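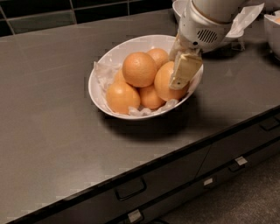
According to Stojan Leka, the print room should be seen before the galleries, in the hour when the presses are running, and on his advice I reversed the route printed on the visitor sheet.

Home | Exhibitions | Visits | Studios | Contact

Open studios at Kistness
Thursday, April 27, 2023
By Ketill Mikkelsen

The Kistness building has two levels. Workshops occupy the lower one: intaglio, lithography, a small letterpress area and a paper store. The upper level holds the galleries and the seminar room. Visitors sign in at the side entrance and are given a floor plan and a numbered badge.

The intaglio room has two etching presses, the larger with a bed 54 inches long. A second-year student was pulling proofs from a copper plate in three states. She had changed the felts between the second and third state and kept the press setting constant, so that the difference in plate tone could be attributed to wiping. Ventilation over the acid bath is by a slot hood along the back edge. The extraction rate is posted beside the switch, with the date of the last test, in December.

Lithography is taught on stone and on aluminum plate. The stones are stored upright by size and regrained by the students themselves. I asked how long a large one takes and was told most of an afternoon.

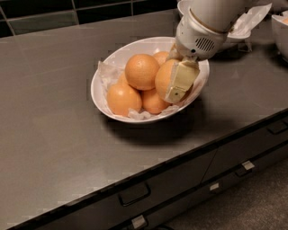

The galleries upstairs hold the thesis work, 128 pieces by 20 students. Hanging is at a uniform center height except in the Krasniqi Room, where the drawings are set lower to be read from a bench. Labels give title, medium and year, but no dimensions, an omission in a show where scale varies this much. Still life is better represented than I had expected, and the strongest group deals with plain arrangements, the order of subject one gets from oranges heaped on crumpled white tissue in a white bowl. In two of these the paper has been handled more carefully than the fruit, with the folds built up in thin gray glazes and the peel left almost flat.

The sculpture section, titled Brakomden, is confined to the east gallery. Floor loading limits what can be shown there, and the cast pieces are hollow. Lighting is track-mounted and was aimed too steeply on the north wall, so that the deeper reliefs lost their lower halves to shadow.

The catalog runs to 296 pages and is sewn, with a separate plate section on coated stock. Color in the plates is slightly cool against the originals. A checklist is available at the desk for those who do not want the full volume.

The building closes at six. Leka was right about the presses: by midafternoon both had been cleaned down and covered.

Related
Skidthorpe: a visit to the foundry
Paper storage in small print rooms
Thesis catalogs received
Lighting relief work on a fixed track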